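How to Set Up a Shared Kitchen Counter for a Robot Arm, and Plan the Staff Hours Around It

Last updated Sat 18 July

This guide covers the steps we follow at Grosance when an office or guest house adds an arm to its breakfast counter. It is written for the person who runs the kitchen day to day. The technical installation is in a separate guide. What follows is about the counter, the work, and the schedule of the people who already do that work.

What you will need

A counter with a clear stretch in the middle
Painter's tape and a marker
The current shift schedule
A printed task sheet, one line per task
An hour with everyone who works the morning shift, paid

Step 1. Write down what people do now

Before anything is moved, have the morning staff list every task between opening and the end of breakfast. Use their words. "Put the board out" and "wipe under the toaster" are both tasks. Do not let a manager fill this in from memory. At our Llorente site the manager's list had far fewer lines than the staff's list, and the missing lines were nearly all cleaning and putting things back.

Step 2. Sort the tasks

Go down the sheet and mark each line A, P or S.

A is for the arm: moving a board or tray from one known place to another, passing an item from the counter, bringing plates to the pickup side.

P is for a person: anything with a knife, anything hot, anything to do with allergies, and all talking with guests.

S is for shared. Keep this list short. A shared task needs a name beside it for each shift, or it gets done twice or left.

Expect to change some marks after the first week. Colton Després, who leads the morning crew at Llorente, moved fruit plates from A to S after two days. The arm could carry the plate, but someone still had to look at the fruit and pull out anything soft.

Step 3. Arrange the counter

Tall and round items go in one row against the backsplash. Keep them in the same order every day. Tape the order to the inside of a cabinet door so that a new hire can find it.

Heating appliances go together at one end. Run their cords along the side edge of the counter and keep them out of the middle.

Put the cutting board in the middle, flat, with nothing on it when it is not in use. The middle of the counter is where the arm and the people meet, and it is the space that fills up with mail, keys and mugs if you let it.

Serving items go at the end opposite the appliances. A tray with handles is easier for staff to carry away in one trip.

Mark the board and tray positions with small corners of tape for the first month. Most crews stop needing the tape well before then. Take it up when they ask you to.

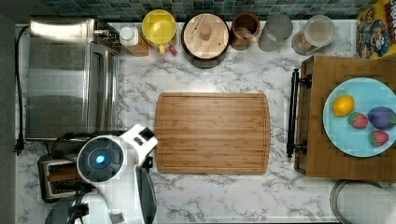
Counter layout with the board in the middle, appliances at left and the fruit tray at right.

Step 4. Agree on who stops it

Everyone on shift must be allowed to pause the arm without asking. Say this out loud at the meeting and put it on the task sheet. If a person gets questioned each time they press pause, they will stop pressing it. Log the pauses by time and reason only, with no names.

Step 5. Set the new hours

This is the part that causes trouble if it is left until later. Work out what happens to the time before the arm starts work, and tell people in writing.

At Llorente the arm took over 5 hours of carrying and setting out per week. Those hours stayed on the schedule. They went to stock checks and to having a second person at the hot counter, which the crew had been asking for. At our Okuvel site the hours were left open at first. Staff assumed a shift was going to be cut, and one person left before anyone told them otherwise. We now require a written hours plan before installation.

The plan should answer these questions:

Whose shifts change, and from what date?
Does anyone's pay change?
Who is trained to reset the arm, and is that extra duty paid?
What does the crew do on a day the arm is down?

The last one matters for training too. New hires should learn the full breakfast routine by hand first. Mingxuan Tang, who trains staff at both sites, has them work two weeks without the arm and then adds it. People trained the other way around tended to wait for a repair when they could have carried on.

Step 6. Review after a month

Bring back the same group and the same sheet. Ask which marks are wrong. Ask what is more tiring now as well as what is less. At Llorente, carrying went down and bending to reset items in the back row went up, so the row was moved forward a little. The crew served roughly 600 breakfasts in that first month, and the sheet was changed in several places.

If your review falls in August, plan around vacations. A review with half the crew missing should be held again in full.

Common problems

Items drift along the back row. Check the order at closing, when there is time to fix it.

The arm is paused for long stretches. Read the log. If the reason is usually "needed the board," a second board and a separate cutting area will help.

One person ends up doing all the resets. Train at least one more on each shift and put both names on the sheet.

A blank task sheet and hours plan can be picked up from your Grosance site contact.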